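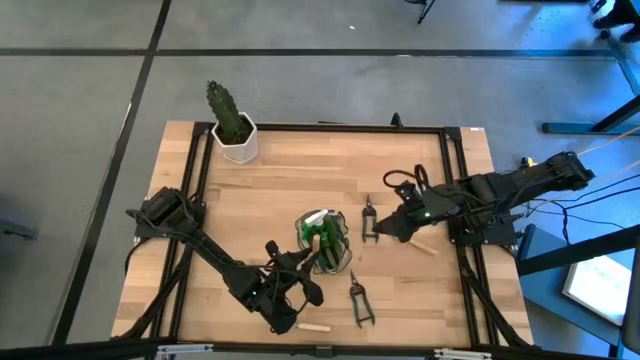

The Basement Tapes, Sort Of

Nivley is one main street, one river, one stoplight. And a record label. A tiny one, run out of the back of a shoe repair shop, and it has put out some of my favorite music of the past year.

The label is called Bonton. Ferenc Kocsis started it with a dubbing deck and a box of blank cassettes he got from a church that was cleaning house. Sermons on half of them. He taped over the sermons. A few early buyers swear they can still hear a man talking about Job under the guitar on side B.

"I should have checked," Kocsis says. He doesn't sound sorry.

I got to the shop at 9 in the morning, which was too early for everybody. Glue smell. Boots in rows with paper tickets on the laces. Past the counter, a curtain, and past the curtain the office: two decks, a printer that only does blue, shelves up to the ceiling. He repairs shoes until lunch. Then the label.

There are 28 releases so far. No two sound like they came from the same town, though nearly all of them did. An organ record made in a skating rink after closing. A set of duets for accordion and drum machine. A woman who sang one long song into a phone, driving, with the turn signal going. It's the turn signal that gets me. She never plays live, and Kocsis won't give out her name. She asked him not to.

Then there's Kiss. No, the other one. Four people from Mernmont, an hour up the valley, who picked the name when they were in eighth grade and have never let go of it. No makeup, no fire. Slow, quiet, mostly two guitars and a clarinet, songs about parking lots and somebody's aunt. Their first tape was called Kiss. So was the second. The third is out in May and Kocsis has begged them to call it something else, for filing reasons if nothing else.

They won't.

I heard the new one in the shop, on a deck with a rubber band holding the door shut. Nine songs, 37 minutes. The opener takes its time. Clarinet first, a low note held way too long, then the guitars slide in under it and you realize they've been there the whole time. Track three is the one people will put on mixes. Big chorus, at least by their standards, meaning two of them sing at once. The closer is just room sound and one chord and then somebody laughing in another room. I'd of cut the laugh. I've also played it more than any other part of the tape, so what do I know.

How does a label like this pay for itself? Badly. The tapes sell for the price of a sandwich. Bands get half, in cash, in an envelope, and Kocsis writes the amount on the front in ballpoint. The shoes pay for the postage. He turned down an offer last fall from a bigger outfit that wanted to put the skating rink record on vinyl — he'd promised the organist it would stay a tape, and the organist had a long list of opinions about vinyl. I heard some of them over lunch. It was a long lunch.

There was a show that night, in the hall behind the feed store. Folding chairs, a coffee urn, a string of lights that somebody kept kicking out of the wall. The accordion duo played first and went over by a lot. Kiss went on late and did the new tape start to finish, hardly a word between songs. During the quiet one, track six, a truck backed up outside, beeping, more or less in key. The clarinet player turned toward it and matched the note. Held it. The truck stopped and she kept going.

Best thing I've heard all year and it isn't on the record.

Afterward Kocsis sold tapes off a card table by the door and ran out of change almost right away. People were paying with whatever they had. One guy left a jar of pickles and took two copies of the organ one. I asked what's next and he said a children's choir, maybe, if the teacher calls back, and a tape of nothing but the river at diffrent times of year. He's got winter and most of spring. Summer is too loud, he says, because of the kids on the rope swing.

Then he decided he might keep the kids in.

The third Kiss tape comes out in May on Bonton. Order by mail or at the counter in Nivley, afternoons only. Mornings he's doing heels.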